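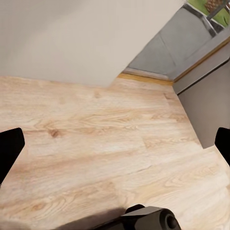 Wrist view in simulation, gripper open over a bare stretch of floor.

Standards corner: reporting rules for simulated trials

February 2, 2023

The revised reporting rules for simulated manipulation trials are now in force for all groups that share the Kamavico test scenes. The draft went out in October and drew 16 written comments, most of them on camera placement. Itsuki Oda and Anju Dhillon edited the final text. The main changes are summarized below.

Wrist views. Every submitted run must include the wrist view from the first step to the last, including stretches where the gripper holds nothing and no target is in sight. Under the old rules a group could trim these. Trimmed runs made search time look shorter than it was, and two groups reporting on the same scene could differ by several seconds on that account alone.

Gripper in view. The fingers and housing are to be rendered as the policy receives them. Masking them out is allowed only if the policy was trained on masked input, and the mask must be filed with the run. Shadows fall under the same rule. If the renderer casts a shadow of the arm during training, it stays on during evaluation.

Surface textures. Floors and walls now count as scene parameters and must be listed by file version. Christos Katsaros raised this in his comment on the draft: his group had swapped one wood floor for another between runs and recorded the change nowhere. The success rate on the Flastine pick task moved by 8 points. Plain walls are no exception and are listed the same way.

Seeds and repeats. The minimum is 30 seeds per task, up from the earlier figure, which varied by site. Failed seeds may not be replaced. A run that stops on a physics error is reported as an error, in its own column, and counts toward the total.

Claims about hardware. A result obtained only in simulation must say so in the title or the first sentence of the abstract. Sadao Nishimura asked for a stricter wording that would also cover figure captions — this was left as a recommendation in section 4 and will be looked at again at the next revision.

Runs logged with the Wavix exporter need a small settings change to keep the wrist stream at full length. The setting is off by default. Takumi Chiba has put a sample configuration in the shared folder, next to the reporting form. Runs already submitted under the old rules do not have to be filed again, but they will carry a version label in the results table.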